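Workshop Notebook, Crichton Textile Care Workshop
3/9/22
Entry by Callum Paterson

Subject: Shrinkage and felting in knitwear, second round of wash trials

The purpose of this round was to settle the wash instructions for the Drelow knit samples before the care sheet is revised. The first round left two matters open: whether the shrinkage came from water temperature or from agitation, and whether the spin cycle was adding to it. Both were addressed in the present trials, although the second only in part.

Swatches were cut from the same roll of undyed wool knit, marked with cotton thread at the corners, and left flat overnight before measuring. Each swatch measured 500 mm along the wale direction at the start. Measurements were taken with the steel rule on the long bench. The cloth tape is not to be used for this work, as it was found to have stretched.

Trial A. Cool water, hand agitation only, no wringing. Pressed between towels and dried flat. The swatch came back to 496 mm. Surface unchanged. Stitch definition good.

Trial B. Cool water, machine on the gentle setting, short spin. Final length 488 mm. Slight fuzz along one selvage, which may have been present beforehand. The starting notes for this swatch do not mention the selvage, and they should have.

Trial C. Warm water, machine on the normal setting, full spin. Final length 441 mm, with clear felting over the whole surface. The marking threads were partly buried and had to be found with a needle. No further trials at this setting are planned. 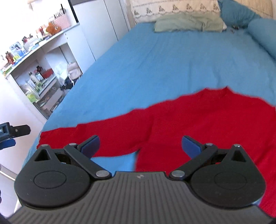
Trial D repeated Trial C with the water kept cool throughout. The final length was 470 mm, with patchy felting near the center. Agitation therefore accounts for a good share of the loss even without warm water, and the current care sheet, which warns only about temperature, is incomplete. The wording should be changed to cover both.

Detergent was the Tremeck wool wash in all four trials, measured by syringe. The bottle in use is nearly finished. A new one should be opened before the next round so that a single trial is not split between bottles.

Drying. Two spare swatches were hung from one edge after a cool hand wash to see how far they would grow under their own weight. Both lengthened, one more than the other — the longer one had been hung nearer the heater, and the comparison is not sound. To be repeated in June with the heater off.

Records. The swatches are in the Leltetier cabinet, second drawer, in paper envelopes marked with the trial letter. Swatch C is to be kept as a reference for felting and should not be steamed or stretched.

Open items: confirm the spin speed on the gentle setting, as the dial markings are worn; order cotton thread in a darker color; run a cool machine wash with the spin switched off.

C.P.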